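Colour and Surface: notes for session 10
Tutor: Kibet Athumani

Welcome back! Last time we looked at how colours change each other when they sit side by side, and I promised we would get on to surfaces. I love this part of the course, so forgive me if the notes run on a bit.

We tend to talk about colour as if it belonged to the thing. A red bus is red, a grey coat is grey. But what reaches your eye is light that has met a surface and bounced off it, and the surface has a great deal to say about how that happens. A glossy surface sends much of the light off in one direction, like a poor mirror. A matt one scatters it all over the place. Paint the same green on both and most people will tell you the glossy one is darker and richer, until they move their head and catch the glare.

Try it with the sample cards from the blue box. There are 30 in each set, half gloss and half matt, and the pairs are numbered on the back. Card 467 went missing in July, so use the spare in the Koech folder (it's a hair yellower, but it will do).

Edges and slopes

A flat sheet of paper gives you one colour. Fold it and you have two, because each side now meets the light at its own angle. Painters call these planes. Work with big planes first and leave the small ones for later. If you squint, the small ones vanish anyway — a very old trick and still the best I know.

The exercise we did with the Birnau jug shows this well. Nearly everyone mixed one blue and then added white for the light side, which made it chalky. Try moving the light side a little towards green instead, and see how much cleaner it looks!

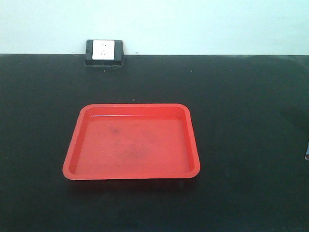
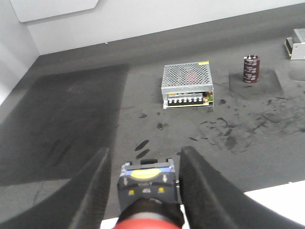
Strong colour is harder to shade than people expect. With yellow, adding black gives you a dull green, so go through orange or brown. With red, adding white takes you to pink before you get anywhere near light. Look at the rim of the red tray in the first picture, which is a touch lighter and stronger where it catches the light, with no pink in it at all. To paint that, keep your rim as pure as the tube allows and bring down the colour of the sloping sides.

For next time

Paint one small object with a raised edge, in 2 versions: one with a lamp to the left, one with the lamp behind you. Keep them no bigger than a postcard. Write down your mixes as you go, even the failed ones. Bring a rag.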